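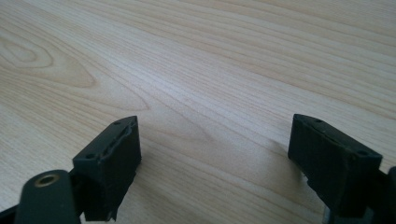
One of the parents told me in June that she'd stopped checking our schedule because the bus never matched it anyway, and would it kill us to send a text when it was running behind? Fair enough! That remark pretty much set the direction for the second half of this grant period, so I'm putting it first.

September 12, 2025
Werevbridge Rural Rides - progress report to the Odosik Fund

We've now given 516 rides since the service started in March. Most of them are still the Tuesday and Thursday runs into town for the clinic and the grocery store, but the library stop has picked up a lot since school let out, and I don't see it dropping off much now that school is back. We run 3 routes. The north one is the busy one. The river route is the one I worry about, and I'll get to that.

On the texting - we signed up with Rilness in July and it took longer to set up than I'd told you it would. Half the phone numbers we had on the sign-up sheets were landlines (my fault, the form just said "phone"). We called every household and fixed the list, and riders who only have a landline now get a recorded call. Complaints about late buses have gone way down. The buses themselves are a little better on time too, mostly thanks to dropping the stop at the feed store, where you have to make that awful left turn out of the lot.

Now the river route. The county closed the low bridge for 9 weeks and our detour added so much time that people quit riding. It's open again, but they haven't all come back. I'd like to move some of the printing money over to a mailing for those addresses, if you're okay with that. It isn't a big amount, and we have plenty of brochures left.

Money otherwise: fuel is under budget, repairs are over. The older van needed brakes and then a water pump, both in the same month. We have 2 drivers trained and one more waiting on her paperwork from the state, which has been slow. Kırmızıgül, the bakery by the square, is letting riders wait inside when the weather's bad, so the shelter we had penciled in for that corner can go to the clinic stop, where there's no cover at all.

Still to do before the next report: the rider survey, the winter schedule, and new tires for the older van - I've asked for quotes and will send them over as they come in.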